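Groltetti open day: kitchen demo files

What you get: the simulated kitchen episodes we ran for visitors at the Dremolville open day in May, plus the notes Torunn Aasen took while pretending to enjoy questions about dishwashers.

Contents
12 episodes, one arm, one marble counter, one stand mixer
7 driven by visitors, the rest by Tavion Tran, who practiced
visitor_notes.txt, lightly censored

Known issues
Episodes 2 and 8 share a random seed. We noticed at lunch.
Contact forces on the countertop are optimistic. Marble this forgiving is not sold anywhere.
The visitor who asked when it would bake something is still waiting.

Loading
Use the Ernon reader. The old Zawadzka scripts will open the files and then lie to you about the joint order.

Ask Torunn before reusing the notes. Ask Tavion about anything else, after coffee.
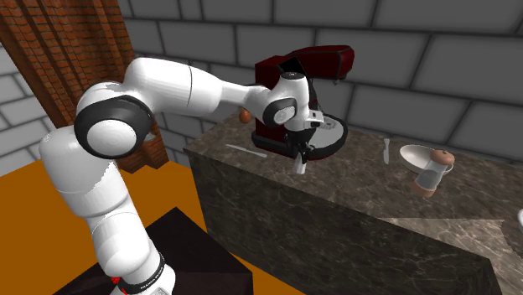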